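Countertop sim, wire basket and pouch — planner notes
21 September 2023

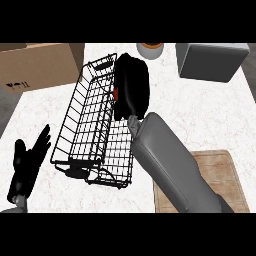
Tadeusz Jasińska thinks the planner is fine and the basket's collision mesh is the whole problem. He wrote in the margin of the last run log that we've been treating a grid of thin rods as a solid block, and that no tuning of the approach cost will fix that. I agree with the first half.

State of things this morning. Scene loads clean in the Voltstead build. Two arms, overhead view, marble counter, wire basket in the middle set at a diagonal, black pouch against its right side. Right arm goes in between the pouch and the wire. Left hand stays low and out of the way until the right arm has hold of something.

What I checked first was the collision geometry. The basket came in as one convex hull. That closes every opening in the mesh and also fills the inside, so the planner sees the gap on the right as narrower than it is drawn. It also explains the left arm refusing any pose with a finger over the rim. Swapped the hull for a decomposition, 16 pieces, with the handle as its own piece. Load time went up, but I can live with it.

Reran the same seed. Right arm plan came back with a short path over the cutting board and into the gap. Left arm still fails with "start state in contact," and that one isn't the basket. The padding on the hand links is 2 mm in the config but the loader reads the field as centimeters. Czesław Wróbel hit the same thing in July on the Fodness branch and fixed it there. Never merged. I cherry-picked his change and the contact error is gone.

Perception side. Segmentation merges the pouch and the basket into one instance more often than not, both being black and touching. Depth doesn't help much from straight above. The small red tab on the pouch is picked up separately as its own blob, and then dropped by the minimum area filter. Lowered the filter threshold so it survives, and used it as a seed point for the pouch mask. Works on this layout. It will do nothing if the tab is turned away from the camera, so I don't want it in main. Left it behind a flag in the Brurkari config.

Marble veins were giving false edges on the right half of the counter before the last texture update. Didn't see any today.

Seed 909 is the one to use for comparisons. Please don't change the object order in the layout file, the seed depends on it — moving the cardboard box up one line shifts everything after it.

Still open:
Handle piece of the basket has no friction value set, falls back to default.
Grasp scorer can't tell the pouch's lower edge from the basket rim when the fingers are in the gap. Needs a contact label per body.
Ask Tadeusz if the Wysocka planner settings were ever run with the decomposed mesh. His numbers are all from the hull.
Merge Czesław's units fix to main, with a test this time.

Left the batch running on the second machine with logging at full. Disk was fine when I started it.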